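Savita Grewal
Fio: guardar as malhas sem as estragar 🧶

1/ Chegou outubro e eu estou FELIZ. Abri a mala das malhas hoje de manhã e passei duas horas em cima da cama a dobrar tudo de novo. Vou contando aqui o que fui aprendendo, que já me pediram isto umas quantas vezes.
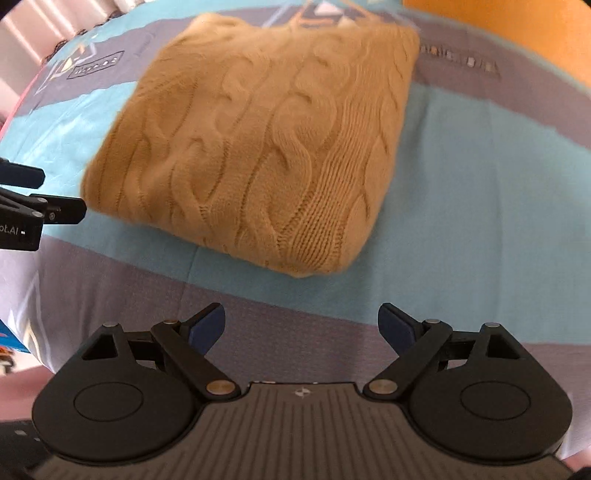

2/ Primeira coisa, e aqui não cedo: malha grossa não se pendura. Tranças pesam! Ao fim de um mês no cabide os ombros ganham bicos e o corpo estica (perdi assim um casaco lindo, verde-garrafa, ainda me dói).

3/ O meu método para camisolas de tranças: frente para baixo, mangas cruzadas nas costas, dobro os lados para dentro, depois a barra para cima até fazer um embrulho gordinho. Viro e fico com as tranças à vista. Adoro esse momento.

4/ Não apertem! Deixem a dobra fofa, tipo almofada. Se vincarem a malha com força, as tranças ficam espalmadas e depois é vapor e paciência.

5/ A cama é a melhor mesa de dobrar que existe. Estiquem bem o edredão antes, senão a camisola sai torta e a culpa é das rugas de baixo.

6/ O Vikas Joshi perguntou pelo borboto. Pente próprio, peça deitada, sempre na mesma direção e com a mão leve. Eu faço isto antes de dobrar, à janela, com luz do dia.

7/ Caixas: as minhas são da Skisedden, custaram 19 euros o conjunto de 5 e são respiráveis. As mais pesadas vão para o fundo, as fininhas por cima. Em cada uma meto um saquinho de alfazema que a Archana Pant me ensinou a coser (o cheiro!!).

8/ O caramelo é A cor deste outono para mim. Com ganga, com castanho, com saia comprida, vai com tudo. Já decidi que as malhas desta cor ficam na prateleira de cima, à mão.

9/ Amanhã é a vez dos cachecóis, que são outra guerra. Mandem fotos das vossas pilhas, quero ver tudo!

Publicações recentes
Lavar lã à mão no lavatório
Cachecóis: enrolar ou dobrar?
Como remendei um cotovelo com linha da Grallemus
Meias desirmanadas, parte dois

Contacto | Privacidade | © Savita Grewal | Voltar ao topo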